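Repainting a kitchen table top, chalk paint or enamel?
Home & DIY > Furniture

saturnino_o
Posted Saturday, 9:12 am

Ok so I've been going back and forth on this for weeks and my wife is tired of hearing it. We have an old drop-leaf table from her aunt, solid but ugly (orange varnish, you know the kind), and I want to paint the top a light gray. The legs are staying as they are. We eat at this thing every day, two kids, lots of homework, one of them does watercolors.

The woman at the paint store in Irnham told me chalk paint with wax on top. My neighbor says that's nuts and I need oil enamel. Chalk paint would be a lot easier for me, I can do it in the garage with the door open and be done in a weekend. What would you do?

clunow_benedikt
Posted Saturday, 9:40 am

Your neighbor's right. Wax on a table you eat at is a pain, hot plates leave rings and you'll be rewaxing it forever. Enamel, thin coats, let it sit. Done.

Cempaka E.
Posted Saturday, 10:05 am

I'm going to disagree with Benedikt a little! I've done three tables in chalk paint and I love how they look, but I never use wax on them, I use a water-based poly. Satin or matte, whichever you like. My dining table has had it for six years and it's had glue, nail polish, a whole Thanksgiving's worth of gravy, and it still wipes clean (mostly. There's a spot by my son's chair we don't talk about).

The big thing with pale gray is the light in your room. Put a sample on a board and move it around for a couple of days before you commit. Mine went on looking like a nice warm stone color and by the kitchen window it was practically blue. I was so mad, I'd already bought the gallon.

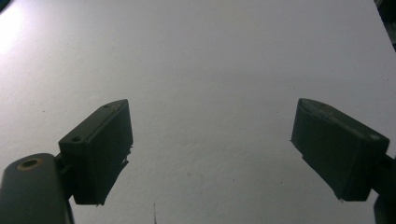

Anyway, get the sample pot. And sand more than you think, that orange varnish is slick and paint will peel right off it. I start at 120 and finish at 210... sorry, 220, I always type that wrong.

faizal_m
Posted Saturday, 11:31 am

Sanding alone isn't going to do it on old varnish. You want a bonding primer, and a stain-blocking one, or the orange comes through as yellow blotches in a month. Ask me how I know.

Also, does anybody else think poly over light colors goes yellow? I did a white desk and it looked like an old piano key by June.

Cempaka E.
Posted Saturday, 11:48 am

Faizal, was it oil poly? Oil goes amber, water-based stays pretty clear. Agree on the primer, should have said that.

faizal_m
Posted Saturday, 11:55 am

Can said "clear" on the front. Didn't read the back. So yeah, probably oil.

clunow_benedikt
Posted Saturday, 12:20 pm

So now it's primer, chalk paint, and three coats of poly, and this is the EASY way? Enamel over primer, two products. I did my mother's kitchen table that way and she rolls dough on it.

tirta_p
Posted Saturday, 1:02 pm

Benedikt, how long did you wait before anyone used it though? I did enamel on a bench and it was tacky for weeks. My jeans stuck to it. With kids in the house that would decide it for me.

clunow_benedikt
Posted Saturday, 1:15 pm

She ate in the living room for a while. I'll give you that one.

saturnino_o
Posted Saturday, 4:37 pm

Thanks everybody! We don't have anywhere else to eat so I think I'm going with Cempaka's way, with Faizal's primer. Already bought two sample pots. Does the poly go on with a brush or one of those little foam rollers?

Cempaka E.
Posted Saturday, 5:10 pm

Foam roller, and go slow or you get bubbles. Don't go back over it once it starts to set!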